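3. How the bookings were taken, and what I did with them

I should say up front that I came to this as a passenger. I spent most of one January sitting under a borrowed blanket in the back of a sleigh at Gamska, asking other people why they'd picked that ride and not the one down the road, and a good deal of what follows started out as scribbles on the backs of tour brochures (some of them still smell of horse).

3.1 The operators

Three outfits agreed to take part. Gamska runs sleighs in winter and wagons the rest of the year, always with a pair of heavy horses. Aritz is the smaller of the two valley operators and does private rides only, 6 passengers at most, usually couples and the odd birthday. Kelemen is a farm first. They hitch up a team when there's a school group or a wedding, and if haying runs late you won't get a ride at all, no matter how nicely you ask.

All three take bookings by telephone, and all three write them in a paper book. I'd hoped for a spreadsheet. What I got was a stack of day books in four kinds of handwriting, with the horses' names filled in more faithfully than the customers'. Győző Fodor read the Kelemen books with me and was far quicker than I was at spotting where "same as last yr" meant the same date, the same wagon or just the same family.

3.2 What counted as a group

This took more arguing than anything else in the project. A family of five that books together is a group, sure. But what about two families who book separately, ring back the next morning and ask to be put on the same wagon? Radomir Petkov wanted to treat them as two groups, on the grounds that they'd paid twice. I wanted to treat them as one, having ridden behind them and listened to them sing. We went with the seating: anyone who asked to share a wagon was coded as one group from then on, and the original booking was kept in a second column so others can redo it Radomir's way.

Children gave us trouble too. Gamska charges by the seat, but two small kids fit in one seat and the drivers know it. I coded children as the book had them, and I haven't tried to correct for laps.

3.3 The passenger interviews

I did the interviews on the ride itself wherever the driver was happy with it, and back at the barn over hot chocolate when the bells were too loud. They were short, 9 minutes as a rule, which is the flat stretch along the creek at Gamska before the hill starts and everybody wants their phone out. I asked what people had expected, what else they'd looked at for the same afternoon, and whether they'd have come if the bonfire had been dropped from the package. That last question got by far the liveliest answers! Parents, in particular, talked about the fire as the thing they were paying for and the horses as how you got there.

We ended with 97 interviews we could use. A few more were lost to wind on the recorder, and one to a marshmallow.

3.4 Layout of the sorting exercise

Vostard, who handle the advance bookings for Gamska, let us try out a small sorting exercise with their phone customers, in which people arranged 12 ride features in order of what they'd miss most. The features ran from blankets and bells to length of ride and parking. It was done at the kitchen table, on the customer's own time, with the instructions read out over the phone. 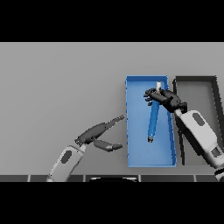

Figure 2. Rendered view of a blue tray on a plain grey surface.

I'd expected people to rush it, and some clearly did, putting the features back in the very order I'd read them. I left those in. Taking them out would have meant deciding who was sincere, and plenty of folks might truly care about blankets first (I do, after that January).

The Aritz customers weren't asked to do the sorting, because nearly all of them book at the gate. Their answers come only from the interviews, so when I compare the three operators in the next section, the feature rankings cover Gamska alone and the Aritz and Kelemen columns are left blank. The day books were last checked against the coded file on June 15, 2022, and bookings written in after that date aren't included.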